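Notebook, Ostside kitchen bench
25 August 2024

Continued with the weighing station. The grey speckled worktop is wiped and the kitchen scale stays at the left side, so that the right hand has space for the bowls. I checked with the water level in July and the top was good then, but I did not repeat it.

Tulley flour, first bag: 1415 g with the bag. Second bag, already opened: 766 g. Both written on the labels.
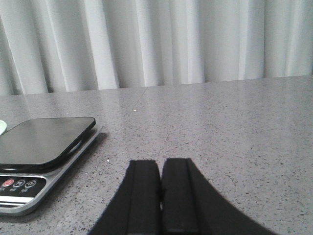 Does the scale need to be set to zero again between two bags?
Only if the display does not come back to zero when the platform is free - otherwise leave it alone.

The white curtain behind the worktop comes down to the back edge. It should be washed before the next baking, flour goes into the folds very easily. Still to do: weigh the big Nevow tin (limit of the scale is 2000 g, so in two parts) and order new labels.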